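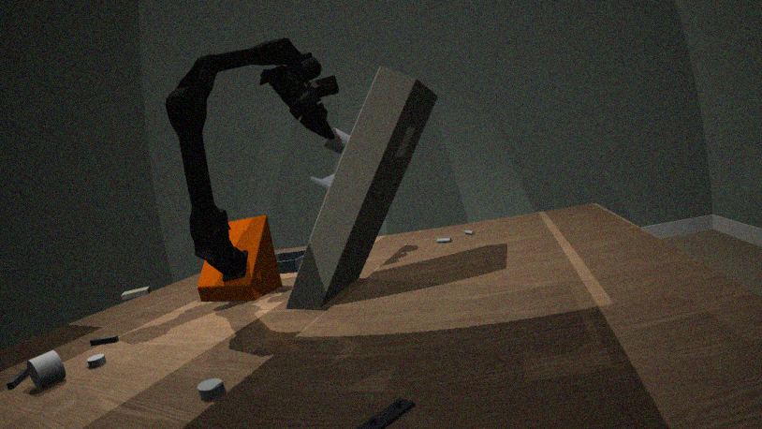 Section 4: Setting up the Prillia desk lamp

Read this section through once before you start. Set-up takes two people for step 3 and one person for everything else. You need a Phillips screwdriver and a soft cloth. The hex key is in the small bag with the screws.

4.1 Choosing a place

Put the lamp on a flat, level surface that doesn't rock. The base must sit fully on the surface, with no part of it hanging over an edge. Keep the lamp away from curtains, open shelves with loose paper, and any source of steam.

The wall outlet should be within reach of the cord without stretching it. Do not run the cord under a rug.

Note: If you bought the Mistus clamp in place of the weighted base, skip to 4.3.

4.2 Attaching the post to the weighted base

1. Lay the cloth on the work surface and set the base on it upside down.

2. Find the long bolt and both washers. The washer with teeth goes on first, teeth toward the base.

3. Have a second person hold the post upright under the base while you push the bolt through the center hole. Turn the bolt by hand until it catches.

4. Tighten with the hex key until the post no longer turns. Stop there. Forcing the bolt can crack the collar.

5. Turn the lamp right side up and pull the cord through the notch at the back.

Caution: Do not plug in the lamp until all the steps in 4.4 are done.

4.3 Attaching the post to the Mistus clamp

1. Open the clamp jaw wider than the table edge.

2. Slide the clamp on until the back of the jaw touches the table. Check that both rubber pads are in place.

3. Turn the knob until the clamp is firm. Do not use pliers on the knob.

4. Drop the post into the socket and tighten the set screw.

Do not use the clamp on glass or on a drop-leaf table. On soft wood, put a scrap of cardboard between the pads and the surface to avoid marks.

4.4 Fitting the shade and bulb

1. Loosen the ring at the end of the upper tube and take it off.

2. Slide the shade over the socket, wide end facing out.

3. Put the ring back and tighten it by hand only.

4. Screw in an LED bulb of no more than 13 watts. Older filament bulbs run too hot for this shade and must not be used, even at low wattage.

5. Plug in the cord and press the switch once for full light, twice for half.

Note: Some bulbs are not made to dim. If yours buzzes or flickers at half light, change it for one marked "dimmable."

4.5 Adjusting the tension

The upper tube should stay where you leave it. If it sinks, turn the side knob a quarter turn clockwise and try again. If it springs up when you let go, turn the knob the other way. A heavier bulb may need a little more tension than the one you took out.

Caution: Keep fingers clear of the springs when moving the lamp. Never take the springs off. They are under load at all times.

4.6 Care

Unplug the lamp and let it cool before cleaning. Wipe the shade and tubes with a dry cloth. For fingerprints, dampen the cloth slightly with water. Window cleaner will dull the finish.

Check the set screw or base bolt after the first 1000 hours of use, and any time the lamp has been moved to another room. The joints do not need oil.

4.7 Parts and service

Order spare parts by number from the Pornham service desk. The shade ring is part 2435. Bolts and washers are sold as a set. The cord is not sold separately, and a lamp with a damaged cord must be sent in for repair.

Pack the base and post separately when sending a lamp in, and put a note with your name and return address inside the box. Mark the outside for the attention of Luzius Haslinger, Service.

Section revised 23 August 2023. Text checked by Huệ Trịnh.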